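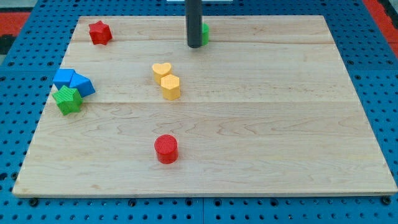 Figura 11. Tablero de madera clara con piezas de colores, colocado sobre la superficie perforada.

Manuales > Lanel > Juego de formas > Preparación del tablero

Imprimir | Enviar por correo electrónico
15 compartidos

4.2 Colocación del tablero y distribución de las piezas

Este apartado describe la preparación de una sesión de clasificación por forma y color. Requiere haber completado la nivelación de la mesa (apartado 4.1).

1. Retire el polvo de la superficie perforada con un paño seco.
2. Apoye el tablero con la veta hacia arriba. Las juntas entre tablas deben quedar paralelas al borde del usuario.
3. Presione las cuatro esquinas. Si el tablero bascula, gírelo media vuelta y repita la comprobación.
4. Reparta las piezas sin orden fijo. Las estrellas, el corazón y los hexágonos se apoyan sobre una cara plana; los prismas triangulares pueden descansar sobre un lateral.
5. Deje al menos 15 mm entre las piezas y el canto del tablero.
6. Anote la distribución en la hoja de registro antes de empezar.

Nota: se admite que dos piezas se toquen, también si son del mismo color. Para el nivel inicial conviene separarlas – el contorno se distingue mejor.

Nota: las vetas irregulares y las diferencias de tono son propias de la madera y no constituyen defecto.

PRECAUCIÓN: piezas pequeñas. Manténgalas fuera del alcance de menores de tres años.

PRECAUCIÓN: no limpie el tablero con disolventes ni lo sumerja. La humedad abre las juntas encoladas.

4.3 Recogida

1. Agrupe las piezas por forma y guárdelas en la bolsa Kutia.
2. Levante el tablero con ambas manos – no lo arrastre sobre la superficie perforada.
3. Guárdelo en posición horizontal, con una carga máxima de 600 g encima.

Recambios: indique la referencia 2816 y el color de la pieza.

Revisión del texto: Baiba Sepp, febrero de 2018

Imprimir | Enviar por correo electrónico
0 comentarios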